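Search this site... Go

Kavix Grilodico mantel clock kit: a long review after a long winter with it

I have wanted to build a clock since I was small enough to be told off for opening one. My grandmother had a chiming thing on the sideboard which ran nine minutes fast all its life, and the whole family simply took nine minutes off without thinking (visitors were for ever leaving early). I never did find out why it ran fast, and I suppose that has been itching away at me ever since, so when I saw the Grilodico on the shelf in our little model shop here in Prusetville I didn't put up much of a fight.

Kavix have been making kits for a good while, mostly boats and the odd windmill, and this is the first of their clocks I've tried. It's a weight-driven mantel clock with a pendulum, open at the front so you can watch everything going round. The case is birch, in flat pieces you glue up yourself. The wheels and plates are white, and I'll admit I was a bit sniffy about that when I first saw the box, as I'd pictured brass. I came round to it. Against the pale wood it looks clean and rather Scandinavian, and you can see the teeth from the other side of the room, handy when you're trying to work out which wheel has stopped.

Mine is numbered 1,682 on a card tucked into the lid. I don't know what the number is for and the booklet doesn't say, but I've kept the card anyway.
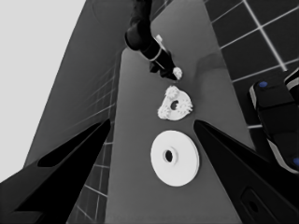
Flat disc nearest, toothed pieces further up the table.

The booklet deserves a section to itself, and it's the best part of the kit as well as the most maddening. It runs to 100 pages, spiral bound so it lies flat, bless them, and the drawings are lovely. Every stage starts with a picture of what you should have in your hand, and finishes with a picture of what you should have in your hand now, and you can go a very long way on those alone. The words are another matter. I think they've been through two languages on the way to English. "Press until contented" had me stumped for a whole cup of tea before I decided it meant "press until it sits flush", and there's a line in the striking chapter about letting the hammer "have its opinion" that I still haven't got to the bottom of. My hammer has plenty of opinions.

If you are the sort who reads instructions all the way through before starting, do it here, and do it twice. There's a warning about the order of the second and third arbors which appears two pages after you've fitted them. I had to take the back plate off again and I said a few things the cat hadn't heard before.

What's in the box, then. The case pieces, the wheels and plates in little paper packets, a bundle of steel arbors, the pendulum rod and bob, a coil of cord, a weight you fill yourself with sand or shot, a tube of wood glue and a square of very fine abrasive paper marked 2,000 grade. You'll want to bring your own small clamps, a decent knife, a soft pencil and a proper set of needle files. I used my old Nishimura files, a birthday present from years back and the one thing in my tool drawer that nobody else in the house is allowed to borrow for opening tins of paint. The glue in the kit is fine but there isn't a lot of it, and I'd finished mine before the plinth was on.

Sorting the packets took me an evening. They're lettered, and the letters match the chapters, which sounds sensible until you discover that packet F is wanted in chapter C and then put away again until G. I ended up tipping each packet into a saucer with its letter on a scrap of paper. We ate toast off kitchen roll for a week! Nobody minded very much, or if they did they were kind about it.

Cleaning up the parts is where the pleasure starts, for me at any rate. You go round each tooth with the finest file, barely touching, then a wipe, then hold it up to the window and look for whiskers. I had the wireless on and the rain going down the glass and I could have done it for a month. My advice is to do far less than you think. On the first wheel I got carried away and flattened the tips, and although it still runs, there's a faint tick-tock-tuck to it once a turn that I can hear and my family swear they can't.

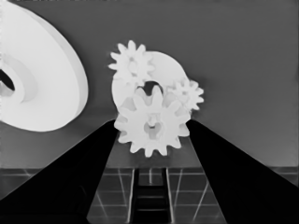
Posted by Prusetville Bench Notes | 11 May 2023 | Filed under: Clocks, Kits, Reviews

Getting the train to run freely is the heart of the job, and the booklet is quite right to give it the longest chapter. You fit two wheels, spin them with a fingertip, and see how long they coast. Then you add the next one and do it again. When it's good it feels like nothing at all, the last wheel just keeps whispering round after you've taken your hand away, and I called people in from the garden to see it. When it's bad it stops dead and you have to go hunting.

My own trouble was the arbor holes. Two of them were a shade tight. Kavix suggest twisting a cocktail stick in the hole, and it does work, though slowly, and you must keep blowing the dust out. I got through half a box. A friend at the allotment told me to rub a soft pencil on the arbor ends as well, and that made more difference than all the sticks put together, so there's a tip you won't find in the booklet. Don't use oil. The booklet says so in red and I believe it, having once oiled a cuckoo clock and watched it collect every bit of fluff in the hall.

The escapement took me three goes. It's fiddly in the way threading a needle is fiddly, where you get it on the first try or you get it on the fortieth. What finally helped was setting the whole movement up on two piles of books, hanging the pendulum, and nudging the anchor by the smallest amount I could manage between tries. There's a little adjusting screw, and I'd have liked a longer one. My fingers are not what they were and I had to hold it with tweezers.

And then it ticked! I'm not ashamed to say I sat on the floor and listened to it. It has a dry, woody sort of sound, a bit like someone knitting in the next room. It went for a minute, stopped, went for ten minutes, stopped, and after I'd levelled the base properly it went all night. I came down in my dressing gown to check on it, as you would with a puppy.

Case work is straightforward by comparison. The birch is well cut and the joints go together with a firm push. I sanded everything before gluing and was glad of it, as there are corners inside the plinth you'd never reach afterwards. For a finish I used two thin coats of beeswax and left it at that. I tried a stain on an offcut and it went blotchy, so do test yours first if you want a darker clock.

One thing I would spend money on if you haven't already is a good cutting mat. The dining table at our house has a long scar on it from a model lighthouse, and I promised there'd never be another. A mat with a printed grid earns its keep twice over on a job like this one, as you can line the case sides up against the squares and see straight away if a corner's out. A dark mat also shows up the small pale bits, and you'll be grateful for that when one of them pings off. 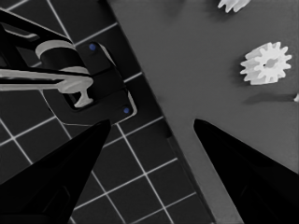

Dark cutting mat with its thin white grid.

Now for timekeeping. I've had it running properly for a good few weeks, and once I'd found the right spot for the bob it settled down to losing a minute or two a week. For a clock of this sort I'm delighted with that. It's fussy about where it lives. On the mantelpiece it sulked every time we lit the stove, and on the bookcase it stopped whenever the washing machine got to its spin. It's now on the chest in the hall, out of the draught, and perfectly happy. You wind it each evening by pulling the cord. I've come to enjoy that as part of locking up, along with the back door and the cat.

The strike is the weak spot. It counts the hours correctly, but the bell is a thin little dish and it sounds like a teaspoon on a saucer. I've packed a scrap of felt under the mounting and that's taken the worst of the edge off. I might look for a better bell in July, when the big model fair comes round, and I'll add a note here if I find one that fits.

I did write to Kavix about the bell and about a missing washer. The washer came in the post with a nice handwritten slip and a spare, and they didn't say anything on the subject of the bell.

Would I recommend it to a beginner? I think so, if the beginner is patient and has somewhere to leave it all out. This isn't a kit you can sweep off the table at teatime and pick up after. A youngster would want a grown-up alongside for the knife work and the escapement, and quite possibly for the language in the booklet. Someone who's built a few kits already will find the case easy and the movement just hard enough. If you only want a clock, go and buy a clock, you'll have it on the shelf by this afternoon and it will probably keep better time than mine.

Good points: lovely drawings, well-cut birch, a movement you can see all of, helpful people by post.

Less good: the English in the booklet, the running order of the packets, not enough glue, that bell.

Would I build another? I've already cleared the saucers off the spare bed, and I'm told the shop has the Kavix moon-dial version coming in. I've asked them to put one by for me.

Contact us | Copyright Prusetville Bench Notes | Back to top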